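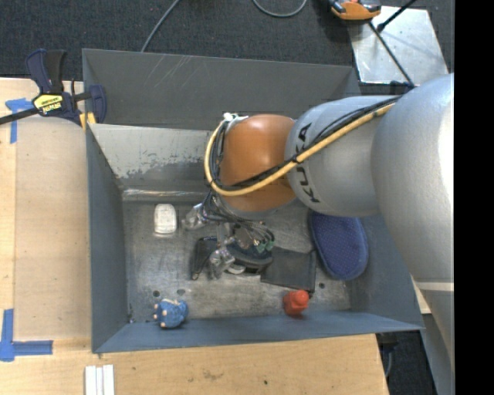
KUKA arm over a gray metal bin.

Flosmont 2-Quart Flan Pan with Lid

I make flan maybe twice a month, more in December, and for years I used a loaf pan with foil crimped over the top. The foil always let steam in and left little pits on the surface. I bought the Flosmont because it has a lid that clamps down on both sides.

The pan holds 2 quarts. My usual recipe (one can of condensed milk, one can of evaporated, five eggs, vanilla) fills it a bit over halfway. I bake it in a water bath at 316 degrees, an odd number that came from my old oven's dial, and it needs 50 minutes plus an hour on the counter before it goes in the fridge.

You can melt the sugar right in the pan on a gas burner. Keep the heat low. The handles get hot and the metal is thin, so the caramel goes from amber to burnt fast. I lost my first batch that way.

Unmolding is easy. Run a knife around the edge, put a plate on top, flip. My sister-in-law Bushra Talpur has the Prisetti pan, which is heavier and browns sugar more evenly, but its lid just sits there and hers still pits.

Hand wash only. One clamp was stiff when it arrived and has loosened up since. Would buy again. Four stars.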